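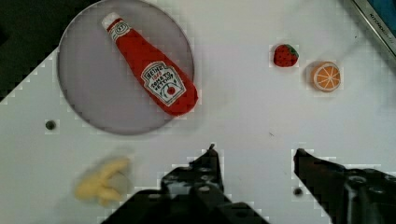

By Ulla Tveit
Fiction | March 2026

The fault on the Roltemer feeder was logged at 4:10 in the morning as a single-phase ground, section four, between the river crossing and the Bråten tap. Holst read it off the screen and wrote it on the paper sheet as well. The paper sheet had been discontinued two years before. He kept a pad of the old forms in the drawer under the phone.

"Section four," he said into the radio. "Recloser went through its full sequence and locked out. Eighty-eight meters dark."

"Copy section four," said the truck. "We're at the fuel island. What's the wind?"

"Northwest, 23 at the substation. Less in the valley."

The wind had been dropping since midnight. The storm proper had passed to the south and taken down most of the coast utility, and that was where everyone else had gone, two line crews and the digger, under a mutual aid letter that ran to six pages and a rate schedule. What was left to cover Wultia and the valley was one bucket truck, two people to ride in it, and Hjalti Holst on the desk. He had been a lineman until his shoulder was rebuilt. On the desk he was classed as a system operator, second grade, and could open and close anything in the county with a mouse.

He brought up the one-line diagram. The feeder left the substation in red, meaning energized, and turned green at the recloser. Past the recloser it ran four miles along the river road, crossed on two steel poles, and climbed to Bråten, where it ended at a normally open switch. On the other side of that switch was the Imgate circuit, fed from a different transformer. If the fault was isolated at the crossing, the switch could be closed and the upper half picked up from the Imgate side. The load would fit. He had worked it out in August, on a day with nothing happening, and the numbers were on a card taped to the monitor.

At 4:40 the truck reported from the road. A spruce was down across the lane at the first bend and they were cutting it. It had missed the line.

At 5:05 the phone rang. It was the woman at the top house in Bråten, whose voice he knew from other outages.

"I suppose you've heard we're off," she said.

"Yes. We have a crew patrolling."

"Do you have a time?"

"I don't have a time. When they find it I'll have one."

"My brother is on the concentrator," she said. "He has the bottle for when it's off. I changed him over at ten past four."

Holst had the medical list open before she finished. The account was flagged. The flag carried a note, entered by someone in billing, that read BACKUP ON SITE, with no quantity.

"What size is the bottle?" he asked.

"It's the tall one. The gauge says a quarter."

"What's he set at?"

"Two."

He wrote down tall, quarter, 2. He did not know the arithmetic for oxygen, so he called the county nurse line on the other phone, gave them the figures, and let them talk to her directly. Then he put the time of the call on the sheet. There was no column for it. He used the one headed Remarks.

The truck came back on at 5:31.

"We're at the crossing. Center phase is off the insulator on the east pole. It's lying on the arm, and the arm's burned about halfway through. Conductor's intact."

"Any other damage?"

"Not that we can see from here. It's still dark up the hill."

Holst looked at the diagram. There was a gang-operated switch on the first pole above the crossing. With that open, everything below it would be separated from everything above it, and he could close the tie at Bråten and bring the upper half up from Imgate. That was forty-one houses. The procedure for picking up an unpatrolled section required a visual inspection of its full length before closing. In daylight this took half an hour. In the dark, with a spotlight, on that road, it would take longer, and the crew could not repair the arm while they were doing it.

He knew a shorter way to do it. The tie switch had been fitted with a motor and a relay, and the relay would trip in three cycles if it closed into a fault. A man could close it from the desk and find out. If the section was clean, the lights would be on before the truck had turned around. If a wire was down in somebody's yard, it would be live for three cycles, a twentieth of a second, and he would know that too.

He had once been the man standing in the yard. It had been another desk and another operator, and the section had been called clean.

"Open the switch above the crossing," he said. "Confirm open by eye, all three blades, and tag it. Then patrol up to the tie. Leave the arm for now."

"You don't want to try it first?"

"No."

There was a gap on the channel.

"Copy. Opening, tagging, patrolling to the tie."

At 5:44 they confirmed the switch open and gave him the tag number. He repeated it back and hung a tag on the diagram, a small yellow square. The nurse line called to say they had reduced nothing and that the bottle would last until a little before seven. An ambulance with two spares had been asked for. It was coming from the coast side and was held at a closed bridge.

He poured the coffee and did not drink it. He checked the card taped to the monitor against the current load on Imgate. It was eleven amps lower than his August figure. He wrote the new number beneath the old one and initialed it.

The truck called in pole numbers as it went. Pole 30, clear. Pole 31, clear. At pole 37 there was a branch on the neutral, and they stopped and took it off with the long stick. At pole 40 they stopped again and did not say why, and he waited with his thumb beside the key. When they came on it was to say that a gate was chained and one of them was walking the span.

Pole 40, clear. Pole 41, clear.

At 6:22 the truck said, "We're at the tie. Section is clean. All personnel in the clear. Recommend you close."

"Stand by to close," Holst said.

He read the switch number off the screen, then off the paper, then aloud. He selected it. The software asked whether he was sure, and he clicked the box. On the diagram the upper half of the feeder went from green to red in one step. The ammeter on Imgate jumped to well over the figure on the card, held there while every refrigerator in Bråten started at once, and began to come down.

"Tie is closed at 6:23," he said. "Holding. You can go back and fix your arm."

"Copy. There's a kitchen light on up here."

He called the top house. It rang for some time.

"It's on," she said. "I've switched him back. The machine is beeping, but it beeps when it starts."

"That's the self-test."

"Yes. He says to say it's too loud."

Holst wrote 6:26, customer confirms. The lower half was still green, forty-seven meters, and he started the switching order for the crossing, numbering the steps down the left side of the page.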